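Ovora Sets June Premiere for 11-Part Travel and Cooking Series "Tomuvura"

KERBERG, Apr 28, 2026 -- Ovora will premiere "Tomuvura" in June
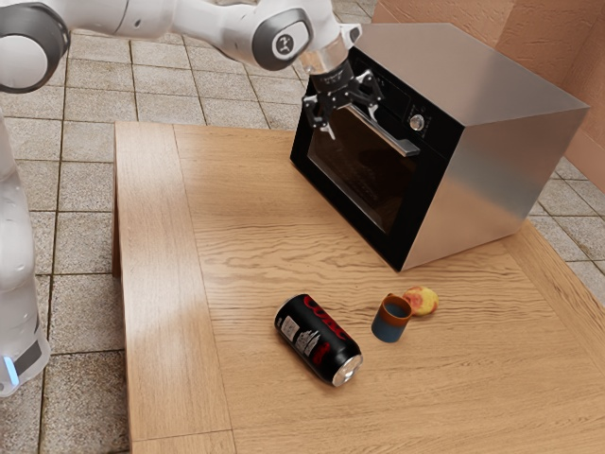

"Tomuvura" is an unscripted series in which two presenters travel by passenger rail and regional bus, stop in one town per episode, and cook one local recipe before leaving. The order is for 11 episodes, each running 44 minutes without advertising breaks. The series is produced by Đoàn Television for Ovora, with post-production carried out at the Ovora facility in Kerberg. Each recipe has to be finished in a countertop oven on a light wooden table, like the one shown, and recipes that need a full-size range or an open flame were excluded during development. The presenting pair will be announced separately before the premiere.

The route covers 1682 miles in a single direction. It starts at the coast, crosses the interior plateau, and ends in Kerberg, where the final episode was recorded. Episodes are presented in the order in which they were filmed. Viewers will therefore see the season change over the run, from early spring in the opening two episodes to the first heat of summer in the last.

Format

Each episode has four segments. The first covers the journey to the town and is filmed on scheduled public services. The second is a visit with a household or small business that has agreed to share a recipe. The third covers shopping for ingredients, with a fixed budget displayed on screen at the start of the segment. The fourth is the cooking segment, recorded in one continuous session and edited down to between nine and 12 minutes.

The series has no judging, no elimination, and no prize. The household that supplied the recipe tastes the finished dish, and its comments are included in the episode whether favorable or not. In three of the episodes the dish was attempted a second time. Both attempts are shown.

Narration is limited to the opening of each episode and to transitions between segments. All other speech is location sound. Where a language other than English is spoken, subtitles are used in place of voice-over, and the original dialogue remains at full level in the mix.

Recipe quantities are shown on screen in both US customary and metric units. Oven temperatures are given in Fahrenheit first. A printable card for each recipe will be posted on the Ovora program page at the same time as the episode, with ingredient substitutions listed separately from the main text.

Production

Principal photography produced 222 hours of material across all locations. Each episode was shot over four working days, with one additional travel day between towns. The location crew consisted of 15 people, including two camera units, a sound recordist, a food producer, and a local coordinator engaged separately at each stop.

The travel segments were shot under permits issued by the individual transport operators. Passengers who appear in an identifiable way gave written consent. Where consent was not given, the material was either left out or reframed in the edit. No services were held or rescheduled for filming, and missed connections are kept in the finished episodes. The longest of these delays takes up most of the first segment of episode six.

The series was recorded and finished in ultra-high definition at 24 frames per second. Color grading was completed in Kerberg in two passes -- one for the high dynamic range master and one for standard dynamic range delivery. The sound mix is available in stereo and 5.1. An audio description track and closed captions in English and Spanish have been prepared for every episode and will be available from the first day of release.

Original music was recorded for the series by a five-piece ensemble. The theme is played in full over the end credits of the first and last episodes and in a shortened form elsewhere. There are no plans at present to release the music separately.

Schedule and availability

New episodes will be released weekly on the Ovora streaming service and shown on the Ovora linear channel the same evening. The first two episodes will be released together. Each episode will stay available on the streaming service for one year from its release date.

The exact premiere date and time slot will be confirmed with the June program listings. Viewers who have an Ovora account can add the series to their watch list now and will receive a notice when the date is set. The title page currently carries a short synopsis and the episode running order. A two-minute trailer will be added in the second half of May.

International rights are held by Đoàn Television. A 10-minute sales reel and technical specifications are available to buyers on request. The format rights, covering the route structure and the cooking segment, are offered separately from the finished program. A shorter version, with each episode cut to 26 minutes, is also being prepared for channels that need a half-hour slot. The shorter version omits most of the shopping segment and leaves the other three in their original order.

Changes from the pilot

A pilot was completed last year and was not broadcast. Several elements were altered after internal review. The pilot included a timed challenge in the cooking segment, and this has been dropped. The pilot also used a studio introduction that has been replaced with material filmed at the departure station. The running time was extended from 30 minutes to 44 to allow more of the household visit to be used. The town featured in the pilot does not appear in the series, and Ovora does not intend to release the pilot as an extra.

The title was also changed. The working title was used on early production documents and on some location signage, and it may still appear in local press coverage from the filming period. "Tomuvura" is the only title to be used in listings, reviews, and promotional material. It is written with an initial capital only.

Materials for press

Preview copies of the first three episodes will be placed in the Ovora press screening room two weeks before the premiere. Access is by individual login, and existing accredited reviewers do not need to apply again. Preview copies carry a visible watermark and temporary captions. Reviewers are asked not to quote from the captions, as spelling of place names was still being checked when the copies were made.

Episode synopses, credits, and a route map can be downloaded from the same location. Stills are cleared for editorial use in connection with the series and should be credited to Ovora / Đoàn Television. Interview requests for the presenters will be accepted once the presenting pair has been announced. Requests to speak with the production team can be submitted now through the press office form and should state the outlet, the deadline, and whether the interview is for print, audio, or video.

About Ovora

Ovora operates a linear television channel and a streaming service carrying factual, travel, and entertainment programs. Its post-production and playout operations are located in Kerberg.

About Đoàn Television

Đoàn Television is an independent producer of unscripted programs. It develops and distributes its own formats and provides location services to other producers.

Contact: Ovora Press Office, Kerberg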